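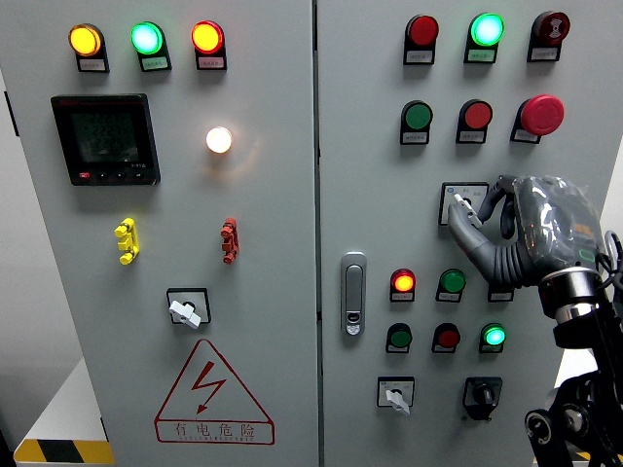
How to run a switchboard demonstration for visitors

Running a robot demonstration at a control cabinet takes more setting up than the demonstration itself. These notes cover the open day format we use at the Clulside workshop, and they assume you already have an arm and hand that can reach the cabinet and a trained operator. Choose one control and build the session on it. We use the selector switch on the right-hand door, just under the row with the green and red push buttons and the mushroom-head emergency stop. It has a lever the fingers can pinch, and visitors already know what turning a switch looks like. The stop button sticks out further than the two flat buttons beside it, so plan the approach path with that in mind.

Before the visitors arrive

1. Walk the floor and put the barrier out at 3000 mm from the cabinet face. Measure from the doors, not from the base. At Brurnport the barrier was set from the base and the front row ended up closer than the plan allowed.

2. Check that both cabinet doors are latched and locked, and give the key to the operator.

3. Write down the starting position of every selector switch you intend to use. Our sheet for this is form 1264, kept in the Ellery binder. A photocopy is fine.

4. Run the full routine 10 times with no audience. If any run ends with the hand off the lever, go back to the start position, find the cause and begin the count again.

5. Test the robot's own stop, the one the operator carries. The emergency stop on the cabinet door belongs to the cabinet. Do not tell visitors that it stops the arm unless your site has wired it that way.

6. Set out chairs for anyone who can't stand for the whole session, and leave a gap wide enough for a wheelchair at the front.

The demonstration

Start with the arm parked and the power to it off. Say who is operating and where that person will be standing. Then power up, wait for the ready signal and tell people the arm is about to move before it does.

Run the reach slowly the first time. Stop with the fingers short of the lever and let people look. Most of the questions come at this stage, so allow a few minutes. Carry on with the grip, hold it, and say aloud which way the lever is going to turn. Then turn it, release, and bring the arm back to park.

Repeat at normal working speed. The second run is over quickly and visitors will miss it if someone is still talking.

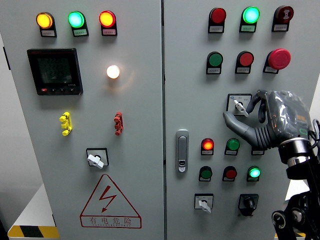 Trudy Kereama wrote in after the February session to say that the slow run should be done twice, once for each side of the barrier, as people standing on the left had a poor view of the fingers and had lost interest by the time the fast run began. She also thought the operator should name each control before the arm moved toward it, including the ones it was only passing.

We tried both changes on the following Tuesday and have kept them. The session now goes for about half an hour. If you are short of time, drop the fast run and keep both slow ones. Swapping the two sides of the group over between runs is an alternative, but it takes longer than you would think with school groups.

Naming the controls needs some preparation. The label plates are too small to read from the barrier, so print a large diagram of the doors and put it on an easel to one side. Number the rows from the top. The person at the easel points, the operator repeats the row number, and then the arm moves.

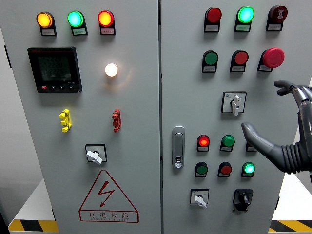
Keep the same row numbers in the operator's script, the handout and the checklist. We had two versions going for a while and it caused mix-ups during the changeover between operators.

Questions you should be ready for

Can I press something? The answer at our site is no. If you have a practice panel with no supply connected, put it on a separate table well away from the arm and let people use that.

Is the cabinet live? Treat it as live and say so. Point out the warning sign on the left door.

Why use a hand with fingers? Warkora's standard answer is that the cabinets were built for people and nobody wants to refit them. A simpler tool would turn this particular lever, and it's fine to say that too.

Packing up

Park the arm, switch it off and fit the lockout tag before anyone moves the barrier. Return each selector switch by hand to the position on the sheet. Have the operator sign the sheet and put it back in the binder. Note any dropped grips in the comments box, with the run number, so the next crew can check them at rehearsal.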